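From: Rui Magalhães
To: Diltness grippers list
Subject: Re: mesh pads or smooth pads for the locker doors?

Elin Owen wrote:
> Before we order 100 more pads, could somebody tell us whether
> the mesh ones hold a flat steel door well enough? At Grestgate
> we only tried them on boxes and cups.

Dear Elin, dear all,

I can answer for the hand-held grippers, but not yet for the arm. On Sunday we worked on the locker doors with the curved fingers and the mesh pads.
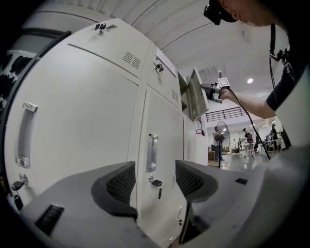 My opinion is that the pad matters less than the angle of the wrist. When you come to the recessed handle straight from the front, both fingertips want to enter and there is no room for them. If you turn the wrist a little, one finger goes in and the door follows — at least with the pads from Plundbridge. The keys are harder. They are small, and I would keep them for a second round of tests.

The other question is the marker. I prefer the cube below the fingers, but I should like to hear from people who use the single flat square.

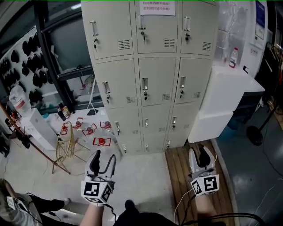

Myfanwy Parri asks me to add that she would still order only 5 pairs first, and would try them on the arm before anybody pays for the rest. I have no objection to this.

Kind regards,
Rui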